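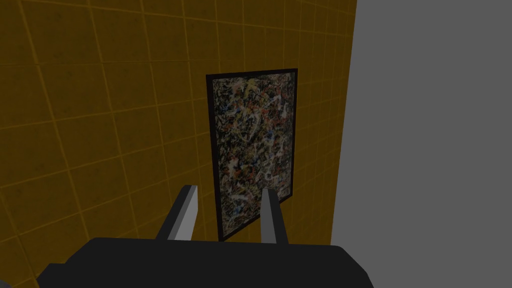 ABOUT US

Hawthorne Film House is a single-screen movie theater in downtown Plurnton. We show new releases, older films and a fair number of foreign titles, usually with subtitles. The auditorium has 254 seats, including six wheelchair spaces in the back row with companion seats next to them.

The theater was started by Jabari Ondieki and Lilian Biwott, who met while working at a video rental store. When the store closed they bought its stock, 2489 discs and tapes, and ran a weekly film club out of a rented hall. The club grew to 100 paying members and the two of them signed a lease on the present building the following June.

Jabari handles booking and projection. Most of what we show is digital, but we kept one 35mm projector and run it for repertory nights when a good print can be found. Lilian runs the front of house, the concession stand and the printed program. She also writes the short notes on each film that we hand out at the door.

The original rental collection is still here. Members can borrow up to two titles at a time for a week. Some of it has never come out on streaming, and a few of the tapes are worn, so ask at the desk before you take one home.

Our small upstairs room, the Hurkerach Room, seats 28 and is used for shorts programs, discussion groups and private bookings. It has its own screen and sound. There is an elevator next to the ticket desk.

Tickets are sold online and at the door. The box office opens half an hour before the first show. We do not run ads before the feature, only two or three trailers, so the film starts close to the listed time. Late seating is at the back only.

Contact | Membership | Private bookings | © Hawthorne Film House, Plurnton | Back to top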